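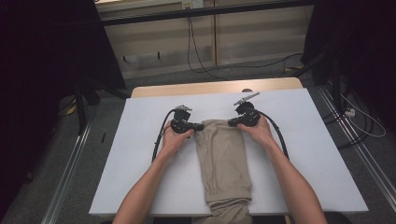 Hand-held grippers on the waistband of a pair of folded trousers, garment handling station.

Gripper comparison: hand-held units on the folding board

Oct 15, 2019

The garment handling group at Natescombe has finished the first round of its comparison between two hand-held gripper designs, the Prolov and the Dimitrov. Both are held in the palm and closed with a trigger, and both are meant to let an operator work under the same limits an arm would have: two contact points, a fixed jaw opening, no loose fingers to help out at the edges. The results will decide which jaw goes on the Cunorberg arms when the station is converted.

The test set was kept small on purpose. Shirts and towels were covered in April and most jaws did well enough on them. Trousers were the weak spot. They are long, the thickness changes sharply between waistband and leg, and on elasticated styles the cuff pulls itself into a bunch whenever tension comes off the fabric. A leg that hangs over the near edge of the board also adds a steady pull that the jaws have to resist during the whole of a fold.

Each design was used for 50 folds on trousers, by the same operators and on the same board. A fold counts as complete when the garment has been brought to a lengthwise strip, squared at the waistband and then folded over twice. A fold counts as failed if either jaw loses the fabric, if a corner has to be picked up more than twice, or if the operator touches the garment with anything other than the jaws.

Prolov completed 96 percent of its folds. The failures both came at the waistband pickup. The jaw faces are flat with a shallow ribbed pattern, and on a thick waistband they close at a slight angle, so that only the front part of the face is in contact. Operators learned to approach with the wrist a little lower than felt natural, and there were no failures after that change. The trigger has a long travel and a light return spring. It is comfortable, but it gives little sense of how hard the jaw is closing, and the fabric showed press marks in several cases.

Dimitrov had 9 failed folds. Most were at the cuff, where the narrower jaw tended to catch a single layer and leave the other behind. At the waistband it did well. The pivot lets the faces come together parallel over a wider range of thickness, and no slips were recorded there. Its trigger is shorter and stiffer. Two operators reported a sore forefinger by the end of a session, and we would not want to run it for a full shift without changing the spring.

Fold time was close enough that we don't treat it as a deciding factor. Operators were faster with the second design they picked up, whichever one that was, and the order effect was larger than the difference between the units. In the next round the order will be balanced across operators, with a warm-up block that isn't scored.

Some points on the setup, for groups planning to repeat the test:

Board surface. A pale, smooth board is easier to work on than a bare table. The fabric slides without dragging, and beige and gray garments still separate from the background well enough for the edge detector after the exposure has been fixed. Auto exposure should be off. With it on, a dark garment entering the view shifted the whole board and the edge detector lost the near side.

Cables. Both designs are wired, and the cables were the most common complaint in the operator notes. A cable that lies across the board will get under a leg sooner or later and lift it during the fold. Leave enough slack for a wide loop on the outside of each hand, and check the loop before each pickup. An overhead cable route was tried for one session. It kept the board clear but pulled on the wrist at full reach, so we went back to the loose loops.

Brackets. The top brackets need to be tightened at the start of every session. A small amount of play can't be felt in the hand, but it shows up as a slow drift in the recorded wrist angle. Thread locker is acceptable on the bracket screws only. Do not use it on the jaw pivots, which have to come apart for cleaning.

Lint. Fleece and brushed cotton shed into the ribbing on the Prolov faces, and grip drops off before the build-up is easy to see. Clean the faces with a dry brush after every ten folds. Solvent wipes swelled the pads on one early unit and are no longer used.

Calibration. Close the jaw fully, zero it, then open to the stop and record the reading. If the reading moves between the start and end of a session, mark the session and repeat the calibration before scoring anything from it. Three sessions were marked in this round and all were usable after correction.

The logs from this round, together with the April shirt and towel work, come to 459 recorded folds. They are on the group share, sorted by gripper and then by garment type. The failed folds are included and carry a short code for the cause: W for waistband, C for cuff, L for leg and X for anything else. The code sheet is in the same folder. Please use the existing codes in place of free text, as the April notes took a long time to sort.

At this stage the Prolov is the preferred unit for trousers and the Dimitrov pivot is the preferred mechanism. The shop has been asked to make a set of wide faces to fit the Dimitrov body, with the ribbed pattern carried over and a softer trigger spring. If these are ready in time, they will be run against the standard Prolov on the same garments, along with a heavier denim pair that was left out of this round.

Mounting on the Cunorberg arms is still open. The flange adapter fits both bodies, but with the Prolov attached the trigger housing sits close to the wrist joint at the end of its range, and the clearance has to be measured under load. Until then the arms stay on their existing two-finger jaws. Groups that want a loan unit for their own bench should give the garment type and cable length they need when they put in the request.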